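Robot club project - arm won't place the hammer on the plate the same way twice

Posted by Corina Bratu
August 31, 2019

Hi all, hoping someone here has done this kind of thing. Our student club is doing the Ravard challenge in December and the task we drew is "hammer onto plate". Arm picks a claw hammer off the table, sets it down on a round steel plate, lets go, backs off. There's a big red button next to the plate and the rule is you can't touch it.

Picking is mostly OK. We go in low from the left, fingers down by the top end of the handle, then close.

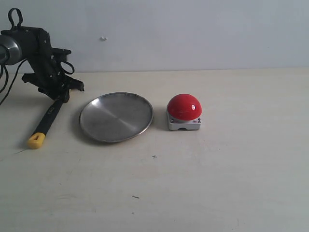

So the problem is after the lift. The hammer swings. Head is heavy, handle is light, and if the fingers close even a little off from last time the whole thing rotates on the way over. We've tried slower moves, tried closing harder. Closing harder made it worse I think?

Things I know you'll ask:
- recording the demos by hand, 240 so far
- training on the club computer, 4000 steps, haven't gone longer
- speed is already turned down
- hammer always starts on the left, head up toward the wall, handle coming down toward us
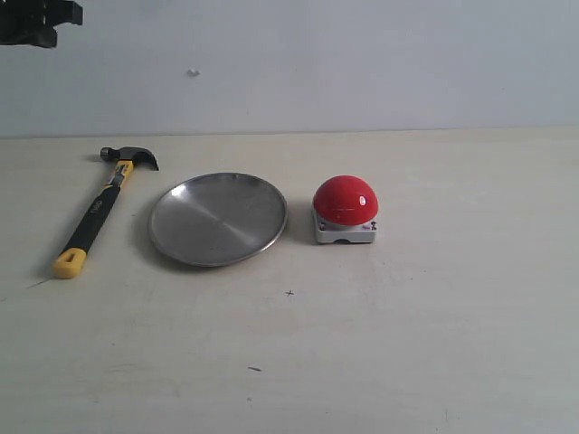 We do move the start spot a bit between runs, not much. Maybe thats the mistake, maybe we should move it more. Half the team says more, half says leave it alone until it works once in a row of tries. Need an answer before we sink another month into recording. Thanks!!

Aurelia Chiriac

Did this one last year with a different arm so take it for what it's worth.

Your grip point is the whole thing. Look at where the weight is on a hammer - almost all in the head. Grab far down the handle and it's a pendulum. Grab right up under the head and it mostly stays put. Don't squeeze harder, a rubber grip gives a little and the tool can roll in the fingers when it does. Move closer to the head first, then see if you still have a problem. 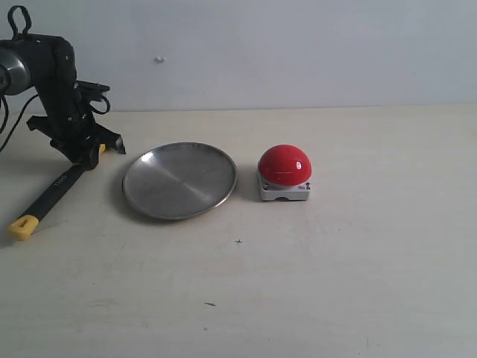 Aurelia Chiriac
Team mentor, Plostoswood Robotics Club

Second thing is the demos. 240 is fine if they're the same kind of demo. If three people recorded them and each one grabs a differnt spot, the arm learns the average of three spots and that's a spot none of you picked. Go back and watch them. Throw out the ones that grab low. We threw out 180 of ours and the next training run was better, with less data. Hurt to do it though.

And lower before you let go. Sounds dumb. We were dropping from a finger's height and the head would land first and kick the handle round toward the button. Go down till the head is touching, wait a beat, then open.

Mirzaei

train longer. 4000 is nothing

Wevetti

Agree with Aurelia on the grip, want to add something about what "done" means, as teams lose points there. Check your rule sheet but ours only said the hammer has to rest on the plate without help, and not touch the button. Doesn't say the handle has to be inside the rim. It won't fit anyway, so stop trying to center the whole hammer. Aim the head at the back of the plate and let the handle stick out over the near side. 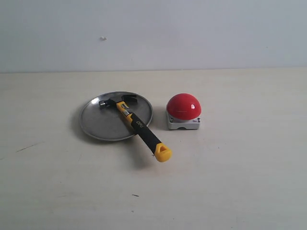 3 min read

Head across the far part, handle toward the lower right, that's the sort of finish I'd go for. Mind the angle, a bit more to the right and you start getting close to the button. I'd pick one final angle and record every demo to it. Put tape on the table while you practice if that's allowed, take it off when you record or the camera learns the tape.

On moving the start spot: yes move it, but only after it works from one spot. Small moves, then bigger. Change the start AND the grip in the same week and you won't know which one broke it. Ask me how I know.

Also save every training run with a name that means something. We had more than 1387 files called "test" or "test_new" by the end and could not find the good one the night before.

Comments

Corina Bratu: ok watched the demos. We have at least two different grab spots in there, one is mine, oops. Re-recording with everyone grabbing under the head.

Aurelia Chiriac: Good, post back how it goes. Keep the old ones in a folder, don't delete.

Mirzaei: still say train longer

Wevetti: Not on the mixed demos he shouldn't... she, sorry. Fix the data then train longer.

Corina Bratu: will do both, in that order. Does the wait before opening count against the clock?

Wevetti: It did for us. Half a second was enough.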